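Speaker notes — Teaching by Hand: Direct Demonstration and Remote Control Compared
Tedgate workshop, session 7. Version of 5 Apr 2020.

Slide 1. Title
Skip the bio. State the question: given a fixed amount of operator time, is it better spent driving the arm remotely or moving a hand-held gripper directly? The talk covers pick and place only. No insertion, no cloth folding.

Slide 2. Terms
Remote control: the operator sits at a station and the robot does the task. Actions are recorded on the robot itself.
Direct demonstration: the operator holds the gripper and does the task. The arm isn't there. Its motion has to be worked out later from the gripper's path.
Kinesthetic teaching (pushing the arm around by its links) gets one sentence. We used it until November and dropped it. The operator's body kept getting between the camera and the object.

Slide 3. The remote station
Kadier leader arm, Lebrun follower. Mention the scaling setting, people always ask. One to one for the position, reduced for the wrist.
Delay is the main complaint from operators. They respond by moving in short steps and waiting. The policy learns the waiting. Show the velocity plot and point at the flat parts — do not read out the axis labels.

Slide 4. The hand-held unit
Two fingers, soft pads, a camera looking out past the fingers. Same pads as on the robot. If the pads differ, the contact pictures differ, and the model has to cope with that at run time.
Jaw opening is read from the linkage. Calibrate at the start of every session, fully open and fully closed. We lost 11 recordings to one skipped calibration.

Slide 5. What transfers badly
Reach. A person will lean over and approach from an angle the arm cannot hold. We filter these after the fact by running every path through the arm's joint limits.
Speed. People are fast near the object. The arm is not. Slow the path down in software, do not ask the operator to act slow. They overdo it.
Force. Neither method records it in our setup. Say so before someone in the room does.

Slide 6. Session rules
One operator, one object set, 60 minutes at most. After that the approaches get sloppy and the operator stops noticing.
Open the jaws fully before each approach. Pause between recordings with the gripper clear of the objects.
Do not tidy the surface. Bottles on their sides and cups tipped over are wanted. So are soft surfaces, where a light object shifts when a finger brushes the fabric.
Write down failed grasps. Do not delete them. Grolta's file format has a flag for it.

Slide 7. Counting
We stop at 200 recordings per object set and train before collecting more. Earlier we collected first and trained at the end, and found a bad mounting angle in all of it.
Explain the split: by session, never by recording. Neighboring recordings share the same layout and the test score comes out too high.

Slide 8. Results
Keep this short, the table is in the handout. Hand-held wins on recordings per hour. Remote wins on the share that can be used without filtering. On mixed objects the two trained policies are close, and I would not defend the gap as real.
Where hand-held clearly does worse: wide objects. The operator centers the jaws by feel and by small wrist corrections, and these vanish once the path is smoothed. Turn the smoothing down and the arm shakes. We have no good setting yet.

Slide 9. Approach on a soft surface
Leave both up while talking. The point is the clearance on each side of the object before closing. Upright object first, then the one lying down.
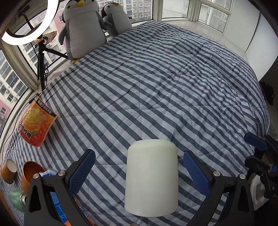
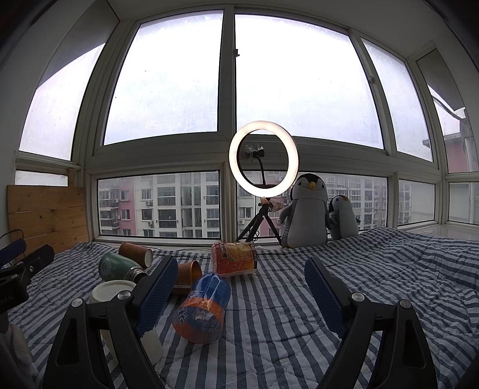

Sylvain Gaillard objected at the dry run that clearance is the wrong thing to stress. His view is that on a quilt the height of the fingertips matters more, as a pad that drags on the fabric moves the object before the jaws close, and a remote operator will often see this too late on the monitor. He would record fingertip height as its own channel and drop the rule about opening fully. I have kept the rule. Give his argument in two sentences and go to questions.

Likely questions
Cost of the hand-held unit: parts list is in the handout.
Two hands: not tested. The clocks on the two units have to agree first.
Mixing both kinds of data: tried once, with remote recordings used only for the last stage of training. Too small a run to report.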